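Folding week – the gallery

Posted 9/17/26

Quick one tonight, the full write-up of the linen weekend is still sitting in drafts. Pictures first. Mostly beds, towels, the fruit sheet. Captions are short, sorry, typed them between loads.

For anyone new: I'm working through every towel and sheet in the house, one cupboard at a time, getting it all down to a size that fits the Skirnano shelves. The shelves are shallow. Shallower than the listing said, or I read it wrong. So the old fold (halves, halves, halves again) sticks out over the front and the door won't shut. New fold is thirds the long way, then halves. Done on a bed, not in the air. Arms get tired in the air.

Pink towel on the fruit sheet. Ribbed, salmon sort of pink, gray cover pushed up behind.

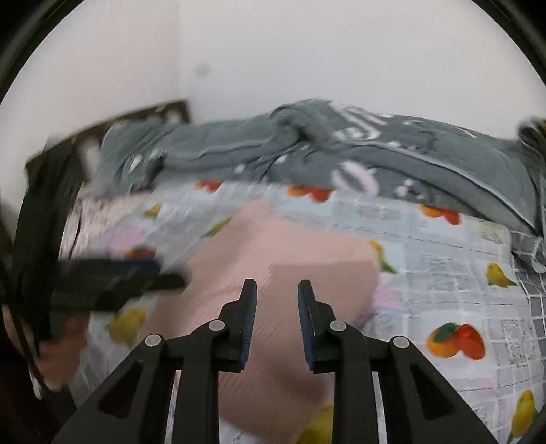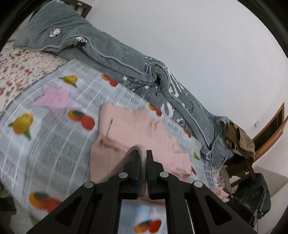 Couple of things on towels while I remember.

Corners first. If the corners are off at the start then everything after is off too and you end up with that lump on one side. I pull each corner out, smooth toward the middle, then fold. Not neat? Open it and go again, takes seconds.

Ribbed ones slide less than the flat ones. Stack beter too. The fluffy bath sheets are a different story, they want to spring back open, so those go at the bottom with weight on top.

Fold on something firm if you can. A soft mattress dips under your hands and the thirds drift. I've been using the guest bed, good and hard, everyone who sleeps there complains about it.

On the fruit sheet – yes I know. Pears and tangerines and bits of newspaper print all over it. It was in a bundle from Clandis years ago and I nearly gave it away twice. Keeping it now. The pattern is handy for lining things up, you get the pale grid lines to go by and don't have to eyeball it. Wouldn't mind a second one if anybody sees it going. The Degefa one someone linked last time is close but that's lemons.

Questions from the last gallery, quick answers:

Do I iron towels. No.

Do I iron sheets. Pillowcases only, and only in January when the family comes.

What's in the drawers under the shelves. Washcloths, rolled, standing up on end. The Stidano dividers are fine, a bit flimsy, the short ones fall over unless the drawer is full. Would buy the tall ones next time.

Fabric softener. Stopped using it on towels, they felt coated. White vinegar in the rinse now, maybe half a cup. Smell's gone by the time they dry.

Nipon Yimyam wrote in asking how I store quilts when there's no top shelf. Under the bed, in an old cotton duvet cover, zipped end to the wall. Two to a cover at most. Don't use the vacuum bags for anything with feathers, mine came out flat and stayed flat for weeks.

Also the gallery counter went past 2,915 views on the sock drawer page?? No idea why that one. It's socks.

Next up is the hall closet, which is bad. Tablecloths in there I haven't opened since we moved, a whole bag of odd napkins, and the beach towels that never got a proper home. Pictures when its done, probably in two batches. If you've got a fold for round tablecloths that doesn't end in a ball, leave it in the comments please, I've tried three and hate all of them.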